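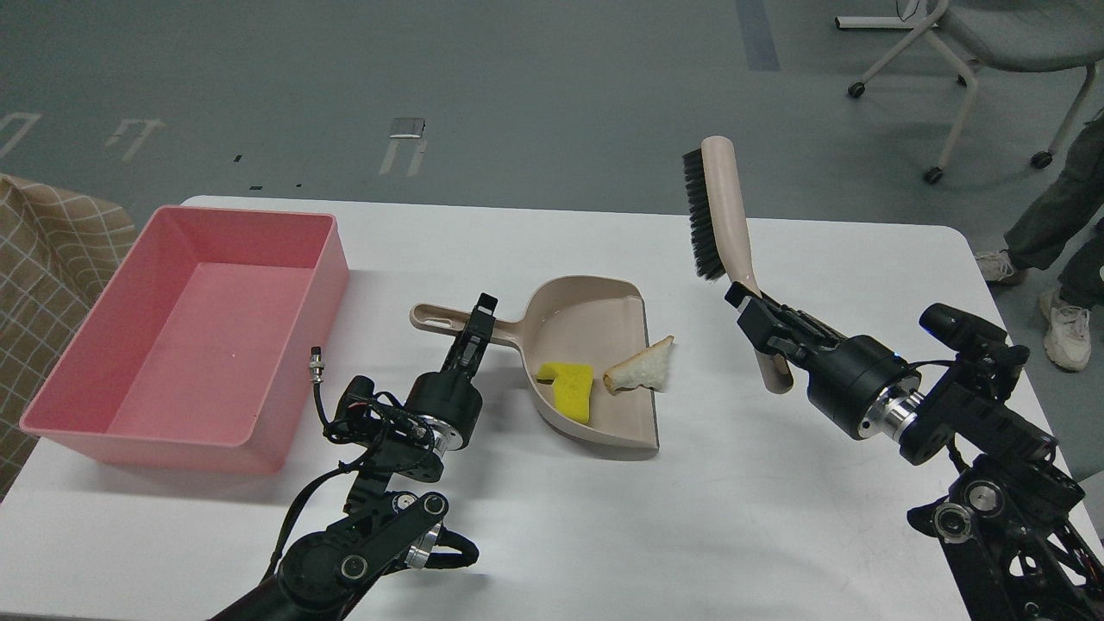 Assunto: Re: [limpeza-espacos] Recolha de resíduos secos nas mesas de trabalho
Data: 5/22/25
De: Coordenação de Instalações, edifício Morelli
Para: lista limpeza-espacos

Exmos. Senhores,

Acusamos a receção da mensagem enviada pela equipa do piso 2, que se transcreve abaixo para conhecimento dos restantes subscritores, e respondemos pela mesma ordem em que as questões foram colocadas.

> Solicitamos esclarecimento sobre três aspetos da nota interna relativa às mesas brancas.
> 1) A pá e a escova de mão são de uso exclusivo das mesas ou podem servir também para o chão?
> 2) Os restos de comida podem ir para o mesmo recipiente que as esponjas gastas?
> 3) Quem repõe o material em falta? No armário do corredor restam pás, mas já não há escovas.
> Aproveitamos para referir que, na última semana, uma das mesas ficou com migalhas de um dia para o outro.
> Com os melhores cumprimentos,
> Equipa do piso 2, edifício Utach

Quanto ao primeiro ponto, o conjunto de pá e escova distribuído para as mesas não deve ser usado no chão. Para o pavimento existem vassouras e pás de cabo alto, guardadas na arrecadação de cada piso. Sempre que um conjunto de mesa tenha tocado no chão, deve ser lavado com água e detergente neutro e secado antes de regressar ao tampo. Lembramos que as cerdas se lavam à parte e que a escova seca pendurada, nunca apoiada sobre as cerdas.

Relativamente ao segundo ponto, o recipiente de mesa destina-se à recolha intermédia e pode receber, em conjunto, pequenos resíduos secos. Não substitui a separação final, que continua a fazer-se nos contentores do corredor. Tomando o caso mais comum, um pedaço de pão e um pedaço de esponja amarela podem ficar lado a lado na caixa cor-de-rosa até ao fim da tarefa, enquanto a pá permanece pousada no meio da mesa, pronta para nova passagem. No momento do despejo, o pão segue para os orgânicos e a esponja para os indiferenciados.

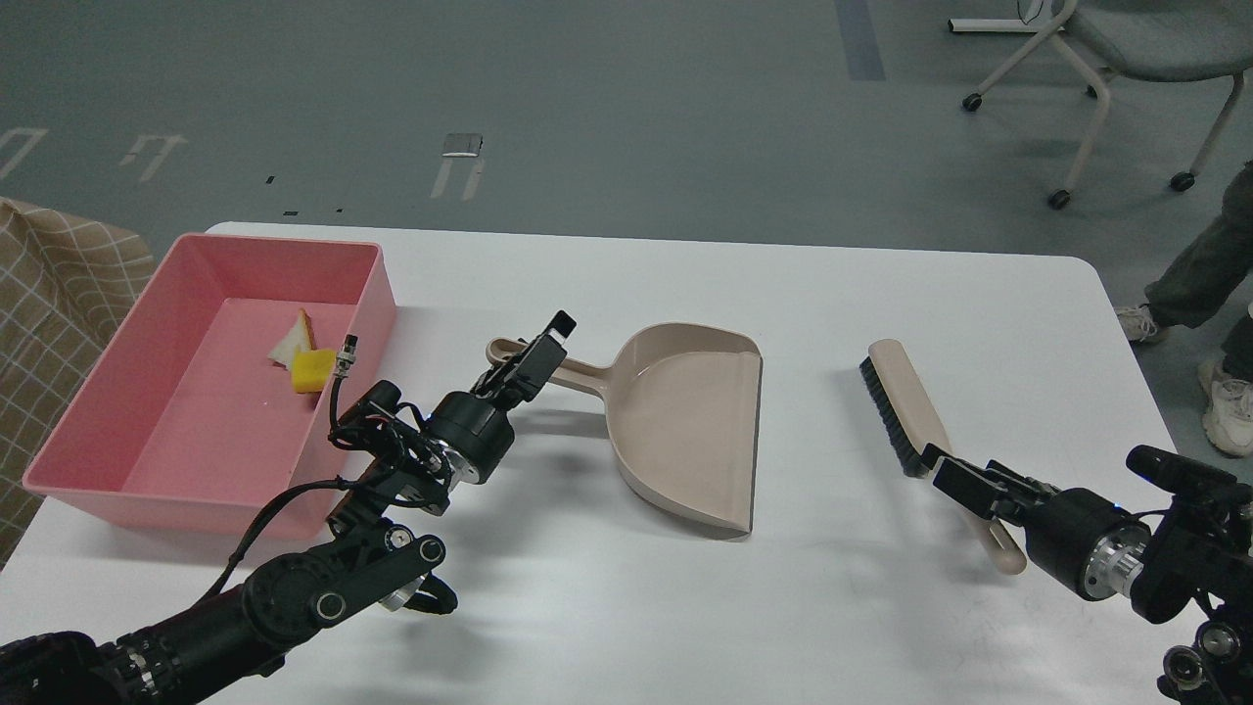
A questão do recipiente foi também levantada por outros pisos, que perguntam se podem continuar a usar os baldes antigos. A Coordenação prefere caixas baixas, de paredes inclinadas e abertas em cima, como a cor-de-rosa que está à esquerda da pá, por permitirem despejar sem levantar muito o braço. Os baldes podem manter-se até ao fim do seu tempo de vida, mas não serão substituídos por outros iguais. Pedimos apenas que não se coloquem líquidos em nenhum deles e que o fundo seja passado com um pano ao fim do dia, visto que as partículas mais pequenas tendem a ficar agarradas ao plástico.

No que respeita ao modo de varrer, recordamos o procedimento aprovado em outubro:

Retirar primeiro do tampo os objetos que não são resíduos.
Pousar a pá com o bordo da frente bem assente na mesa.
Varrer em direção à pá com movimentos curtos, começando pelos fragmentos maiores.
Levantar a pá com a abertura ligeiramente inclinada para cima e esvaziá-la no recipiente.
Repetir a passagem para as migalhas finas e limpar o tampo com pano húmido.

A pá deve ser arrumada pelo orifício de suspensão do cabo. Os ganchos encontram-se instalados nos edifícios Morelli e Utach; no edifício Totlow a instalação está ainda por concluir — até lá, o material pode ficar na prateleira inferior do armário.

Quanto ao terceiro ponto, a reposição cabe à Coordenação, mediante pedido enviado para esta lista. A encomenda em curso junto da Denum inclui 300 escovas de mão e 100 pás, estando as escovas em maioria por se gastarem mais depressa. O valor adjudicado foi de 690 euros, sem transporte. Os pisos que tenham pás sem escova devem indicar a quantidade em falta, o edifício e o nome do armário, para que a distribuição não se faça duas vezes para o mesmo local.

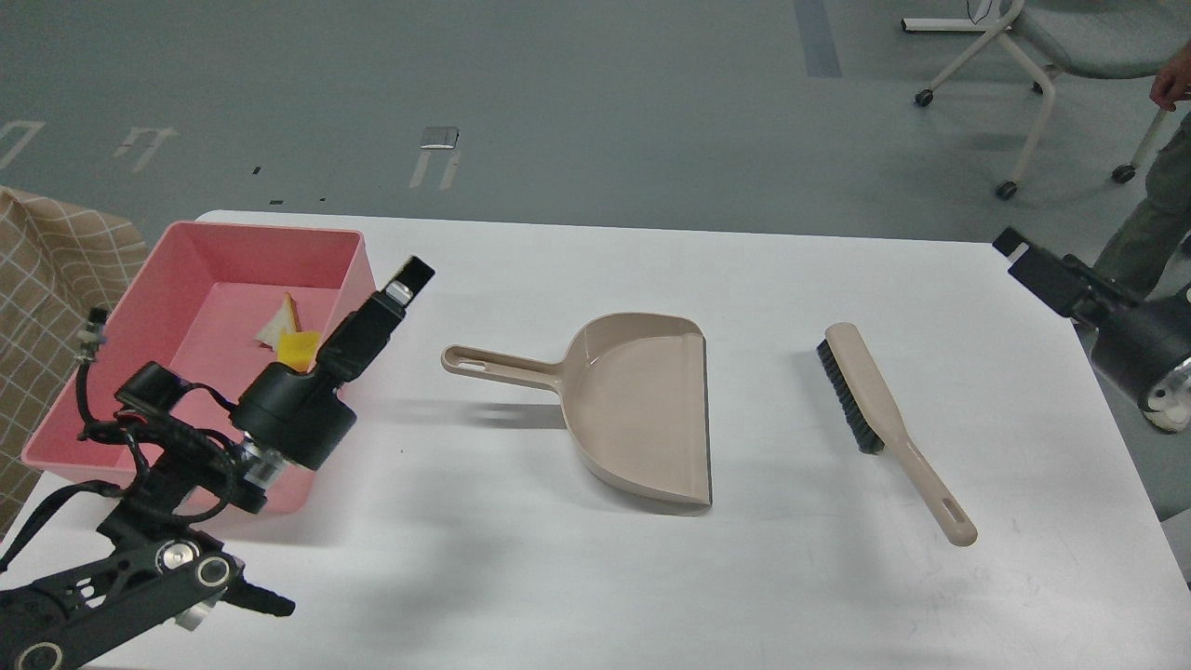 Solicita-se igualmente que as escovas com cerdas deformadas não sejam deitadas fora sem registo. Basta deixá-las no armário, com a etiqueta amarela de abate, e a recolha será feita na ronda seguinte. As pás rachadas no bordo da frente seguem o mesmo caminho, uma vez que deixam passar as migalhas e podem riscar o tampo.

Sobre a mesa que ficou por limpar de um dia para o outro, agradecemos a indicação. A responsabilidade pelo tampo é de quem o utilizou em último lugar, conforme o ponto 4 da nota interna, e a equipa de limpeza noturna intervém somente no chão e nos contentores. Caso a situação se repita, deve ser comunicada com a identificação da sala.

Os pedidos de material podem ser enviados em resposta a esta mensagem, mantendo o assunto.

Com os melhores cumprimentos,

A Coordenação de Instalações
Edifício Morelli, extensão 1792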